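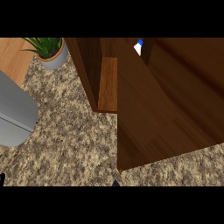 The day the cabinet won

I promised in the last newsletter that I'd write up what went wrong with the bottle task, so grab a coffee, because it's a bit embarrassing and most of the blame is mine.

Quick recap for anyone who joined since June. We run our two-armed robot through household chores in simulation before we let it loose in the Hayes lab, and the one I'd been nursing along was "fetch the bottle from the cabinet." White bottle, blue cap, dark wooden cabinet on a speckled carpet. It looks like nothing! My three-year-old nephew could do it (and would then pour it on the rug).

For the first 20 runs everything was lovely. Then I turned on the randomized starting positions and the whole thing went sideways. The robot would roll up to the cabinet, reach for the gap, and drive its forearm straight into the wood. It didn't slow down, and it didn't back off. The arm kept pushing until the physics engine gave up and flung the cabinet into the potted plant. I laughed the first time. By the sixth I had stopped laughing, as the same controller was booked to go onto the real machine the week after.

So I went digging. We have a contact limit in the controller that's supposed to stop both arms when the force gets too high, and I was sure it was on. It was on, for the grippers. When we moved over to the Grastero arm model, the forearm links came in under new names, and my config file still listed the old ones. Anything past the wrist was protected, and everything behind it could lean on the furniture as hard as it liked. No warning, no error, just a list of names that matched nothing. I had stared at that file maybe 30 times.

There was a second problem hiding behind the first. From the robot's own camera, looking down at a steep angle, the cabinet fills a huge part of the view and the bottle is a little blob of white and blue up near the top. The planner was treating the big dark surface as free space whenever the depth reading dropped out, so it picked the shortest route, which went through the wood. Kirsty Oakley spotted that one after looking at the logs for all of ten minutes – I'd been at it for two days, so thanks for that, Kirsty.

What we've changed: the controller now refuses to start if any link in the model has no force limit. It's a crude check and it makes a very rude beep. Missing depth counts as solid until something proves otherwise, which makes the robot slower and a little timid around corners, but I can live with timid. I also ran 3000 fresh trials over the weekend with the new settings. The bottle still gets dropped more than I'd like, and it sometimes gives up before it has even reached in, but we had no forearm pushes over the limit and the cabinet stayed where it was in every run.

The hardware session is now set for October 2, 2018, at half speed, with the stop button in my hand the entire time. If you use our Oritz config files for your own setup, please pull the new version before you run anything with a real arm, and check your link names against your model by hand – the beep only covers the arms we've tested.

Next time I'll get to the gripper pads, which I've been putting off, and the Trutolora drawer task, where the robot has started closing the drawer before it puts anything in.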